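Wood dish rack and mug tree: worth the counter space?
3 min read

**plainsudser**
Every kitchen blog says a wood rack and a mug tree will fix a crowded counter. I don't buy it. The Trelness mug tree costs more than my mugs did, and it holds fewer than one shelf. Tell me why I'm wrong.
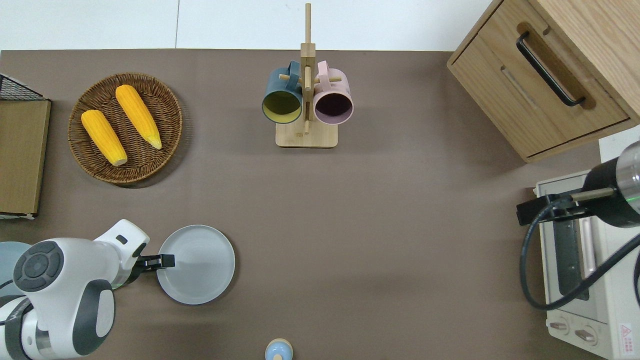

My other gripe is the footprint. Add a toaster oven and a basket for corn and you're out of room to chop anything.

**Bondberg_4000**
You're wrong on the rack. Two plates on edge take up less room than two plates lying flat. Mine is going on 2 years, no wobble.
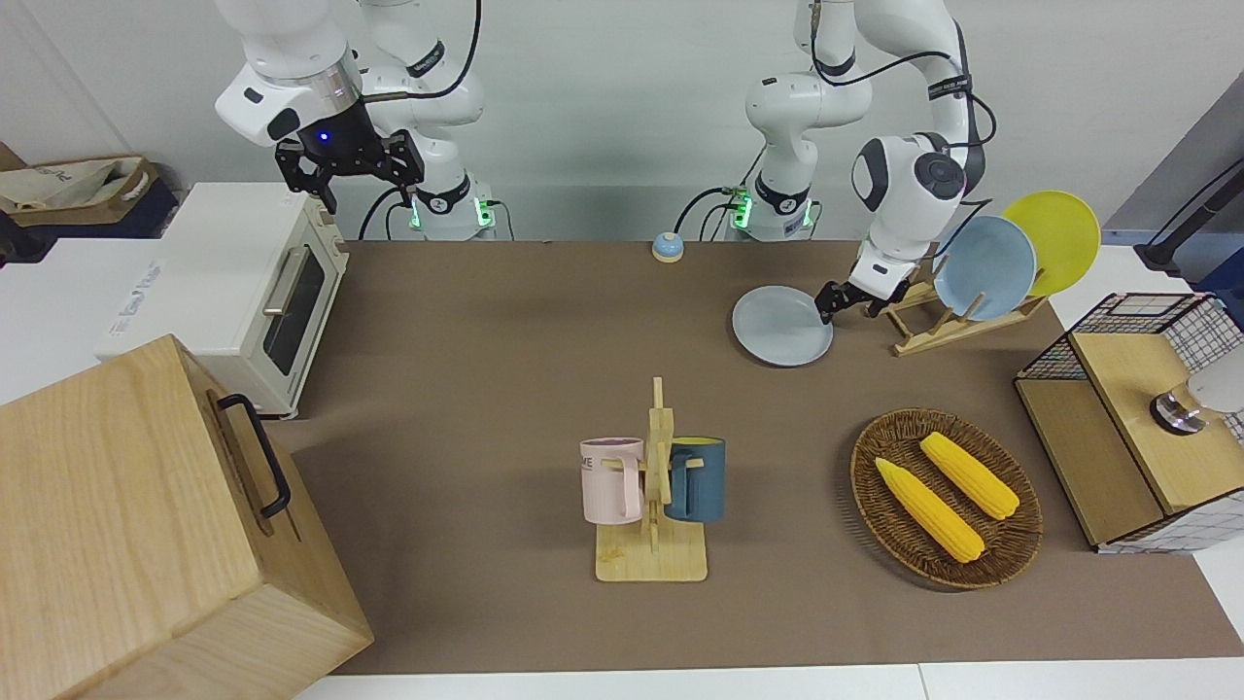 Blue and yellow plates in the rack, one more lying flat.

**plainsudser**
Sure, for two plates. I have a family.

**lustuder_fan**
Then get a bigger rack? The Lustuder one fits a full set. The pegs are tight on thick rims, so tip the plate a little and slide it in from the front.
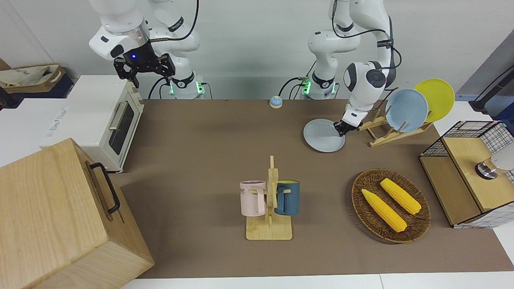 **Re: mug trees**

**cornbasket300**
Rack yes, tree no. Mugs hanging by the handle look cute until you grab one and the other swings into it. I chipped a Cheung mug that way on a Saturday morning, before coffee.

**Bondberg_4000**
Hang them on opposite sides. It's a post with pegs, not rocket science. 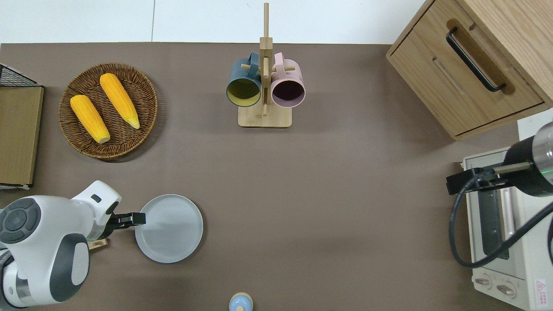

And push it to the back so the middle stays clear. You don't need 2000 things within reach.

**plainsudser**
Still sounds like a shelf with extra steps. I might try the rack. The tree can stay at the store.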